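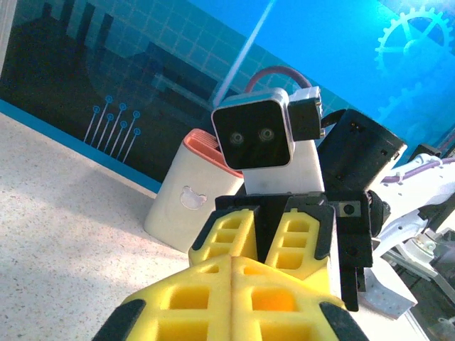
Small Lidded Containers: Cups, Tins and Cases

Gallery page, household section. Catalog text by Kirstin Jardine, with storage notes by Hamish Tennant. Last revised in May.

The household section covers small containers in everyday use: drinking cups with lids, tin cases, snack tubs, pencil boxes and similar items. The section holds 233 entries, of which 124 have a lid that comes fully off. The remainder are hinged, sliding or open. Entries are sorted by closure type first and by size second. Color is recorded but not used for sorting.

Material is listed only after an item has been handled and checked. Where the entry says "not checked," the field is left blank until the next review. Maker is listed only when a mark can be read on the item itself. A character or animal printed on a container does not count as a maker's mark unless there is wording to go with it.

Cups with lids

White cup, rounded rectangular body, salmon-pink ribbed lid. Small bear-head logo in light gray on the front. Material not checked.

Ribbed lids are entered separately from smooth ones. The ribs give a better grip, but they hold dust and dried liquid and need a soft brush. Light gray printing on a white body wears faster to the eye than dark printing does, and condition is checked under a side light. Cups are stored upright with the lid resting in place and not tightened. A gasket left under pressure takes a set and stops sealing.

The shelf spacing for cups is set by the tallest item on the row plus a hand's width. Dennis Greenwood's original plan used a fixed spacing of 100 mm, which suited the tins and very little else. The fixed shelves are now used for flat cases only.

Tin cases

Pink rectangular tin case, closed. Round illustration on the lid in pale gray and white, with two cartoon characters: one in a tall black top hat and dark suit, the other smaller, with light hair and a pinkish outfit. Small metal fittings on the front side, which has a shinier, rose-toned finish than the lid. 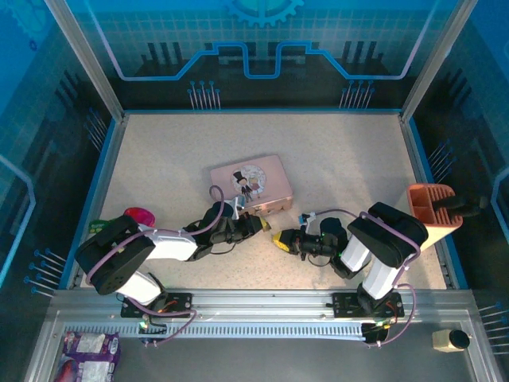
How should a printed tin be cleaned without damaging the picture on the lid?

Use a soft cloth, barely damp, and dry the tin right away, paying attention to the seams and any fittings. Dish soap is safe in small amounts on most printed tins. Scouring pads, alcohol and window cleaner are not, and a tin should never be left to soak.

Differences in finish between the lid and the sides are common on this type. They are entered under "finish," one line per face. Do not try to polish one face to match another. Fittings are checked for looseness and for rust at the point where they meet the body. Rust at a fitting is recorded even when it is no larger than a pinhead.

Tins with rectangular lids should not be stacked more than three high. The load falls on the middle of each lid, which has the least support, and a dent there will cross the illustration. Put a sheet of plain tissue between layers. Newsprint transfers ink.

Tubs and other containers

Orange and cream container. Closure not checked. The item is held under a temporary entry until it has been measured. Two-color containers are described by the larger area of color first where this can be decided, and alphabetically where it cannot.

Surfaces and close views

For color reference, a plain surface is more useful than a decorated one: a shift in tone across it comes from the light, and the shift can be compared with the same view at the next review. Mauve, lavender and pale pink are the hardest group to record by eye. Under warm bulbs they read as beige, and in shade they drift toward gray. 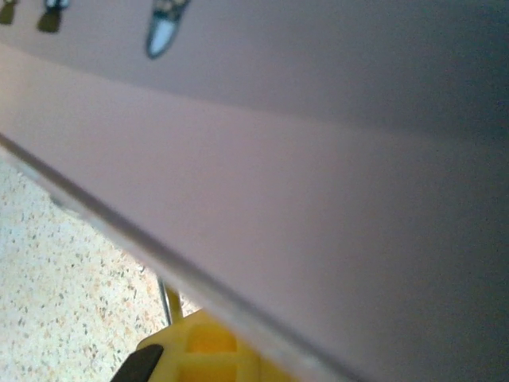

Smooth mauve-gray surface, close view. Pinkish lavender in the middle, darker and cooler toward the upper right.

Color names in this section follow the printed Tarkau chart, second sheet. Jerome Enriquez keeps the chart in a closed drawer, and it should go back there after use.

Notes on entries

Entry 3715 was listed twice, once under cups and once under tubs. The tub listing has been removed. Gillespie Urquhart's handwritten cards are still being copied over; where a card and this page disagree on size, use the card.

Corrections can be left at the Rutherford desk on Saturday mornings. Give the entry number, the field to be changed and the new wording.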